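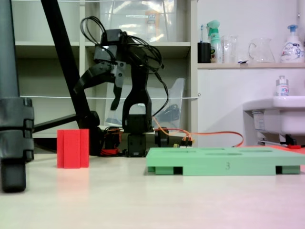

Catriona Mowat asked whether the block should be presented to the board already upright, and remarked that a leaning start would make the square opening a fairer test. Her comment was received on the previous release of this card. Both starting positions are now admitted, and the wording under "Placement" has been revised accordingly.

Trarkelska Shape Board Set: data card

Summary

The Trarkelska set records the placing of shaped blocks into a pale green board with cut openings. It is maintained by the Jukisgate group and is intended for the study of fitting, alignment and release. The present release contains 4000 placements, divided into 7 parts of unequal size. Part 6 was re-sorted in November after an error was found in its labels. The other parts are unchanged.

Materials

The board is mint green and stands on low feet, with openings between them along the side. The numeral 3 appears on its front edge and should be used to establish which way round the board has been set down. The openings referred to in this card are the round, the octagonal and the square. The red block is rectangular and has a groove or seam down one face. Users are asked to record the direction of that face at the start of each placement.

Blocks from other sorting sets must not be substituted. A block from the Grarnwood set was tried during preparation and sat too tightly in the square opening, and the placements concerned were withdrawn.
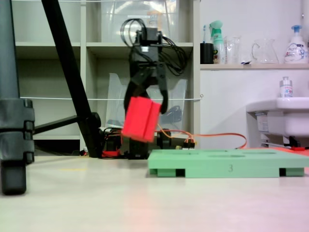
Figure 2. Red block held above the surface, to the left of the green board.

Placement

1. Set the board flat and check that all openings are clear.

2. Stand the block beside the board, or present it at a lean. Enter "upright" or "leaning" in the start column.

3. Bring the block over the square opening and lower it. A placement is entered as complete only when the block has been released and remains in the opening. Contact with the rim is entered separately and does not count against completion.
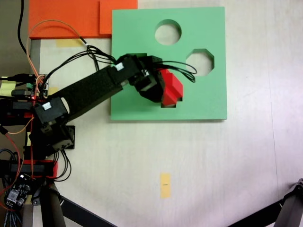

4. Remove the block and return the board to its starting position before the next placement. Where the board has shifted, enter "moved" and leave the remaining columns as they stand.

Known limitations

Lighting varies between parts, and marks on the surface have not been cleaned from the pictures. Labels in part 4 follow the older Rutherford scheme, in which the octagonal opening is listed as "many-sided". A conversion table is supplied with the release.

Corrections

Corrections should be sent to the Jukisgate group, giving the part and the placement number.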